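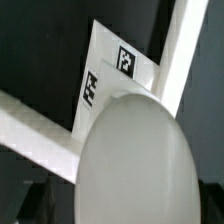
By Sunee Nakpan, Flistcombe Election Guide, section 3. Updated 1/11/26

3. Entering referendum results

1. Open the Dernham count sheet and select your district.
2. Type the Yes and No totals as signed by the returning officer. Flistcombe has 3,954 registered voters.
3. Enter spoilt papers separately – never add them to either side.

Caution: a margin under 100 votes locks the sheet until a recount is logged.
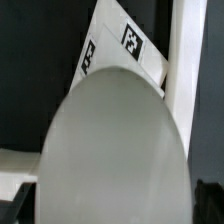 Nesrin Değirmenci asks whether postal votes go in at step 2. They do, once the postal box has been closed and signed for.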